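Hand-held gripper, part four: bushings, pads and a shoe

Mon 21 April

I had the long weekend to myself and spent most of it at the workshop in Grudircombe, on the bench by the window. The last post ended with the linkage assembled and binding halfway through its travel. That is sorted now, so this one covers the fix, the new finger pads and the first go at picking things up.

The binding first. I had printed the pivot holes to size and run the screws straight through the plastic. It felt fine when new. After an evening of opening and closing it by hand the holes had gone slightly oval, and the two fingers no longer stayed parallel. One tip arrived before the other and everything twisted when you squeezed.

I drilled the holes out and pressed in metal bushings from Biswas, who do them in small bags and don't charge silly postage. Pressing them in took two tries per arm. The first time I used the vice with nothing to guide it and got one in crooked, which split the arm, so I had to print that one again. After that I turned a little stepped pin on the lathe to keep the bushing square while the vice pushed it home. I should have made the pin first. It took 20 minutes, and the replacement arm took the whole afternoon to print.

The plain screw holes lower down on the inner arms I have left as they are. Nothing turns on them.

I wrote out the fitting order on the back of an envelope and will copy it here, as I lost the last one. Bushings into all the arms. Inner arms on to the base plate, screws only finger tight. Outer arms next. Pads last, then close the fingers on a strip of card and tighten everything from the base upwards. If you tighten as you go, the errors add up and you end up with one finger leading the other again.

The pads are version 2. The first ones were too short and too smooth, and anything with a curve on it squirted out. The new ones are blocky, and I left the printed texture on the inner faces. Nurhan Aksoy, who has the next bench along and does upholstery repairs, suggested leather offcuts glued to the faces for grip. I want to try that but I want to know what bare plastic does before I start sticking things on.

For test objects I had been using a tennis ball and a box of screws, both of which are too easy. I wanted something stiff with an edge to it and a surface that would show marks, so I put a black leather shoe down on some pale cloth and tried going for the edge of the sole.
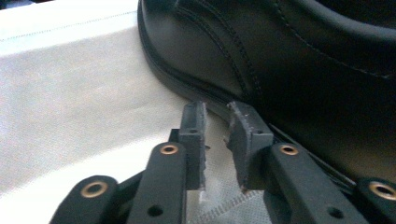

Lining up on the welt with the version 2 pads.

A shoe is more awkward than I expected. The welt sticks out only a little and it curves all the way round the toe, so a flat pad touches it at one point and wants to roll off. Coming in low from the front, I could get one finger near the rim easily enough, but the other had nothing to close against. From the side and a bit above, with one pad inside the opening and the other outside, it picked up first time and held while I walked to the door and back. So the grip is strong enough. The problem is where you put it.

The pads have already taken some damage. One has a scuffed corner with small chips out of it, which I think is down to layer direction. I printed them upright because it used less support, and that puts the weakest line straight across the tip. The next pair will be printed lying down. I may also round the corners off, though a sharp tip is handy for getting under thin things.

The other thing I noticed is how much I steer with my wrist. I had assumed the hand part was just a way of testing the fingers before putting a motor on them. But with the gripper in your hand you tilt and nudge it all the time without thinking, and a motor on a fixed arm will do none of that. I want to spend a few more sessions with it like this before going any further – I'd sooner find out now which angles matter.

The motor, when it comes, will probably be the small Vullov servo I already have in a drawer. The bigger Warari one has more than enough pull but it is heavy and would make the whole thing nose down in the hand. I'll weigh both before I decide.

Things still to do:

New pads, printed flat.
Leather on one pair, bare plastic on the other, and compare.
A stop so the fingers can't be opened past the point where the arms touch.
Check the bushings for play after 1,000 open and close cycles. I will need to rig up something to do those, as my thumb won't.

I have put the drawings for the arms in the usual folder. The pad drawing isn't there yet as it is about to change.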